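Small metal project box from Nordin: a long review of a plain gray cube

Posted Sep 13, 2024

I have a weakness for little boxes. There, I've said it. My bench drawer has plastic ones, tin ones, a couple that used to hold mints, and not one of them has ever been quite right for the thing I was trying to put inside. So when I finally placed an order with Nordin back in July (I had been hovering over that page for most of the spring), I told myself I would write up the gray metal one properly, for anybody else who has gone looking for an honest opinion and found only sales copy.

I ordered 2 of them, which was one more than I needed, and I'm glad I did. The project is a doorbell relay for the workshop, a small circuit that has been living in a sandwich bag for far too long and deserved a home with a lid that screws down. I wanted metal, I wanted it small, and I wanted corners that wouldn't crack the first time something heavy landed on it. I also wanted it to look nice sitting on a shelf, and I don't think that's silly at all!

First impressions

The size is what wins you over. Sitting on a big white table it looks almost like a toy, a neat little cube with a quiet matte gray finish that doesn't shout for attention. I've been keeping the rest of the makings close by, with a dark blue tool standing behind it that looks like a screwdriver handle, a small green and black connector with its row of pins lying flat on the table, and the packaged things lined up along the back where they stay out of the way until I want them.

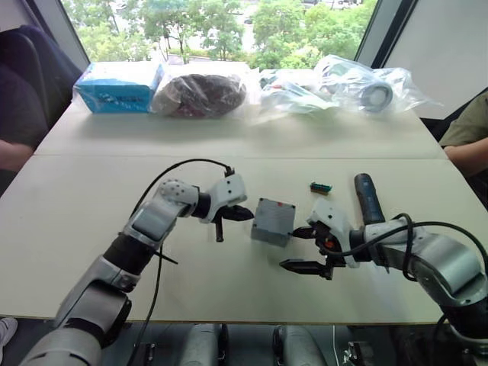

The lid and the finish

Up close the coating is much better than I expected for the money. It has a fine crinkled texture to it, the sort you find on old amplifiers and my father's Bolex projector case, and it feels good under the thumb. It hides fingerprints wonderfully. Under a strong light you get a bluish sheen near one corner and little glints scattered across the middle, and it's really very pretty.

It isn't magic, though. There are a few faint dark scuffs on the lid of mine, running on a diagonal, and there's a rectangle of red on one side of it as well. Red clings to the raised bits of a textured surface and goes all speckled, so if you like to mark your boxes with color, expect a mottled patch and not a crisp one. I tried wiping down a different mark on the spare with a damp cloth and the low spots held on to it stubbornly. A stick-on label might suit you better, though I haven't tried one on this coating for any length of time and I couldn't promise it would stay put.

Screwing it together

The fixing holes are set into the corners of the lid, nicely recessed, and this is the part I most want to praise. On my old plastic boxes the driver tip would skate off and leave a scratch right across the top (I have a whole collection of those scratches). With a deep round hole the tip has somewhere to go, and a long, slim bit drops in and stays there while you get yourself lined up. 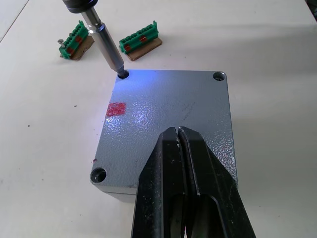 Driver tip in one of the corner holes, with the red patch on the left side of the lid.

A word about drivers. The stubby one that came in my Mukeo set is a lovely thing for battery covers, but the handle is too fat and the shaft too short, and it was awkward work here. Use something with a bit of length to it. I would also start every screw loosely before tightening any of them, then go across from corner to corner, the same way you would with a wheel. My first attempt I did one corner up tight straight away and the lid sat very slightly crooked, so I had to back it out and begin again. Entirely my own impatience!

How it compares

The closest thing I've owned is the Vorkholm box, which is a smooth painted metal and a touch cheaper. I liked it well enough, but the paint chipped at the edges, and the screws sat proud of the lid and caught on everything in the drawer. The Nordin costs more and I'd pay the difference again without grumbling.

What I'd change

I do wish they packed a spare screw or two, as I dropped one behind the radiator and had to go digging with a magnet on a string. A thin gasket under the lid would be welcome too, even as a paid extra. And the instructions are a single folded slip with a drawing so small that I needed my reading glasses and a lamp to make any sense of it.

The relay goes in next, once I've made up my mind where the cable should come out. I've been putting off drilling such a tidy little box, so the spare will be getting the first hole.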